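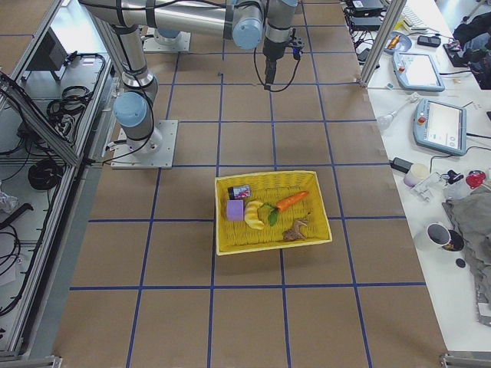 ## Forberg two-arm bench kit: review after one budget cycle

We bought the Forberg kit in October, after Yu-ting Lai had priced it against a single-arm bench from Oltesard and a used pair offered by Clito. I run purchasing for a small lab and wrote this for anyone filling in the same kind of request form.

**What you get.** Two arms, two teach pendants, base plates, and an aluminum-extrusion frame that arrives in flat boxes. Grippers are sold separately. So is the work surface, and we made our own from brown board and marked it into squares with blue tape. The tape grid was Smaranda Pîrvu's idea. It makes it easy to write down where a basket or a toy should go, and it costs almost nothing to redo.

**Assembly.** The frame took us 3 afternoons. The instructions skip the corner brackets and pick up again at the shelves. Bolting the base plates down was simple. Leave more room between them than the drawing suggests if both arms need to reach the middle.

**Costs outside the quote.** The gripper we chose was $1,679. Cables, ties and power supplies came to $420, and I had budgeted nothing for them. The side table was $632 with delivery from Chung, which seemed high until we saw how much ends up on it. Pendants, power bricks, a keyboard, markers and somebody's mug all need a flat place, and the frame shelves fill up with coiled cable.

Props are the cheap part. Ours are a woven basket, a foam cube, toy food and a toy animal, plus a small can from a kitchen cupboard. Put in a line for them anyway, so that replacements don't need a new approval.

**In use.** The arms are quiet and the pendants are readable under our lights. Each arm has its own pendant, and the two look much alike, so label them on the first day. I'd also like a proper cable channel along the links. We use ties, and they have to be cut and redone whenever a cable is changed.

**Support.** Forberg answered two of my emails within a day and a third after up to 3 weeks of reminders. The spare parts list has no prices on it, so ask for those in writing before you sign.

**Would I buy it again?** Yes, with the gripper and table in the original request. If you only need one arm for the first year, the Oltesard bench is the easier one to get approved.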